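La dirección del servicio de nutrición de Bollodlow defiende una regulación gradual de los aperitivos envasados

El área de alimentación comunitaria del servicio municipal de salud de Bollodlow ha cerrado en febrero la primera fase de su estudio sobre el consumo de aperitivos y dulces envasados en los hogares. El documento recoge las respuestas de 2,229 familias de la ciudad y del distrito vecino de Prerkgate, y servirá de base para la revisión de la ordenanza que regula la oferta alimentaria en centros educativos, polideportivos y bibliotecas. La directora del área recibió a esta publicación en la sede del servicio para exponer los resultados y las medidas que se someterán a consulta pública.

La responsable comenzó por delimitar el alcance del trabajo. «No hemos medido cuánto pesa la población ni hemos entrado a valorar enfermedades concretas. Hemos preguntado qué se compra, quién lo compra, dónde se guarda y en qué momento del día se consume», señaló. A su juicio, las encuestas anteriores se habían centrado en las comidas principales y dejaban fuera una parte considerable de la alimentación cotidiana, sobre todo la que se produce entre la salida del colegio y la cena.

El cuestionario, elaborado con el apoyo técnico de la fundación Nyanda, se distribuyó en centros de salud y asociaciones de vecinos. Constaba de 15 preguntas cerradas y un apartado final de observaciones, que la directora considera la parte más valiosa de la consulta. «Muchas familias utilizaron ese espacio para explicarnos sus horarios. Hay hogares en los que el último adulto llega a las nueve de la noche y la merienda termina haciendo las veces de cena. Una política que ignore esa circunstancia está mal planteada desde el principio», afirmó.

Preguntada por el lugar que ocupan estos productos en la vida doméstica, la directora indicó que el consumo se ha desplazado de la cocina a otras estancias. Las bolsas y paquetes pequeños se abren en el dormitorio, en el salón o en el coche, con frecuencia mientras se realiza otra actividad. «Cuando se come en la mesa hay un principio y un final. En el dormitorio ese límite se pierde, y las propias familias nos lo describen así», explicó. El informe no propone prohibición alguna en este terreno, que la institución considera ajeno a sus competencias, y se limita a recomendar que los materiales divulgativos aborden la cuestión de forma expresa.

Un segundo bloque del estudio se ocupa del envase. Según la directora, el formato individual se asocia a una ración, aunque el contenido no siempre responde a ese criterio. «Una persona abre un paquete pequeño y entiende que ha tomado poco. Si abre cuatro, la percepción sigue siendo la misma», sostuvo. El equipo ha observado también que las ilustraciones de frutas en las golosinas influyen en la elección de los adultos tanto como en la de los niños, y recomienda que los talleres dediquen tiempo a la lectura de la lista de ingredientes antes que a la parte frontal del envoltorio.

A ello se suma la presencia creciente de productos de importación, cuyo etiquetado original está redactado en otras lenguas. La normativa exige una etiqueta traducida en los establecimientos, pero no alcanza a los artículos que las familias traen de viaje o reciben de parientes. «No se trata de señalar a ninguna comunidad. Estos productos forman parte de celebraciones, de visitas y de recuerdos, y merecen el mismo respeto que cualquier otro alimento. Lo que ofrecemos es información para quien desee tenerla», precisó la responsable, que anunció la edición de una guía breve de términos nutricionales en varias lenguas, entre ellas el chino y el árabe.
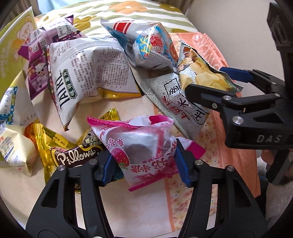
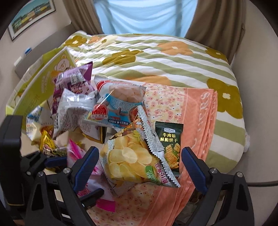 Aperitivos y dulces envasados en el ámbito doméstico.

En relación con la ordenanza, la directora confirmó que el borrador prevé 4 medidas. La primera afecta a las máquinas expendedoras de los edificios municipales, que deberán colocar el agua y la fruta en las filas situadas a la altura de la vista. La segunda limita el tamaño de las bolsas de aperitivos salados en los polideportivos. La tercera obliga a los adjudicatarios de cafeterías a publicar los ingredientes en un lugar accesible, y la cuarta crea un programa de meriendas en los centros que mantienen actividad por la tarde.

Este último punto es el que ha suscitado mayor debate. El programa, denominado Pravitar, se puso a prueba en dos colegios de Prerkgate y contó con 100 plazas. Los alumnos recibían pan, fruta y un lácteo a la salida de clase, y permanecían media hora en el comedor antes de incorporarse a los talleres. La directora reconoció que la experiencia tuvo dificultades. «El primer mes sobró mucha fruta. Se servía entera, y los más pequeños no la terminaban. Las cocineras empezaron a cortarla y la situación mejoró. Fue una decisión suya y la hemos incorporado al protocolo», relató.

Sobre el coste, la responsable evitó ofrecer una previsión y remitió a la memoria económica que acompañará al borrador. Sí descartó que las familias deban abonar una cuota durante el primer curso. En cursos posteriores se estudiará una aportación según la renta, siempre que el número de centros adheridos lo justifique.

Los comerciantes de Bollodlow han manifestado su preocupación por el efecto que estas medidas puedan tener en los establecimientos próximos a los colegios. La directora aseguró que el servicio mantiene con ellos un diálogo regular y que la ordenanza no regula la venta en locales privados. «Una tienda de barrio cumple una función que va más allá de lo que vende. Hemos invitado a los comercios a participar en la campaña de forma voluntaria, con carteles o reservando un espacio para la fruta junto a la caja. Algunos ya lo hacen por iniciativa propia», indicó.

También se refirió a las críticas procedentes del ámbito académico, donde se ha cuestionado que los datos se basen en declaraciones de los propios encuestados. La responsable admitió la limitación. «Las personas tienden a declarar menos dulces de los que consumen. Lo sabemos y así consta en el informe. Por ese motivo la segunda fase incluirá un diario de compras que las familias rellenarán durante un mes», respondió. La participación en el diario será anónima, y los resultados se publicarán agregados por distrito.

En cuanto al tono de la futura campaña, el servicio ha optado por prescindir de mensajes alarmistas. La directora recordó que una iniciativa anterior, basada en advertencias sobre el azúcar, apenas modificó los hábitos y generó rechazo entre los adolescentes. «Nos dijeron que se sentían regañados. Esta vez hemos pedido a los institutos que revisen los textos antes de imprimirlos, y han suprimido bastante más de lo que esperábamos», comentó.

El borrador de la ordenanza permanecerá expuesto en la sede del servicio y en las bibliotecas municipales durante el periodo de consulta. Las alegaciones podrán presentarse por escrito en el registro general, en horario de mañana, o entregarse en los centros de salud de Bollodlow y Prerkgate.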